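2023-07-05, bench notes

Zerkico claims its new thermal paste drops load temps by 20 per cent. Per cent of what, Celsius? Colour me doubtful. 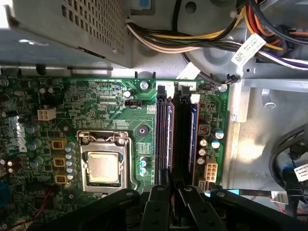 2 min read

Athina's run peaked at 94 with the old tube. One run proves very little, and the room wasn't logged.

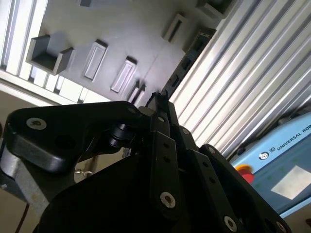
Paste spread is my other gripe. Awuor swears by the pea, Athina by the cross, and neither has kept figures. Small silver screws on black parts are easy to see, a grey smear under a cooler isn't. Three runs each, same fan curve, then I'll listen.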